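Ticket 3929: Birthday tribute posts missing from Lanum fan site feed
Status: Closed
Opened: Oct 3, 2022
Component: Feed scheduler

Reported: Actor birthday posts on the Lanum film and TV fan site do not reach the front page. They open normally by direct link. Casting news and trailer posts are not affected.

Checked the cast table imported from Zornbridge. It holds 1,255 actor records, 37 of them with no birth year. The scheduler works out the age for the headline, gets an empty value and drops the whole day's batch without writing to the log.

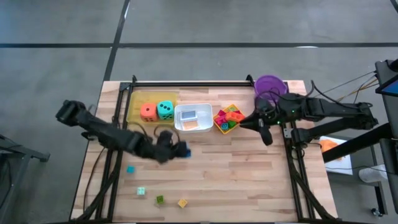 Workbench with butcher-block top, two black arms.

Filled in the missing years by hand on the test copy and reran the April batch. All tribute posts appeared, but 10 showed the wrong franchise tag. Cause: actors with roles in more than one film series were given the first tag in alphabetical order. Changed the rule to use the most recent release.

Fix applied to the live site in Ryu build 10. If the birth year is empty, the headline now leaves out the age and a warning goes to the log. Front page cache cleared.

Still open: duplicate stills in Wedholm galleries, moved to a separate ticket.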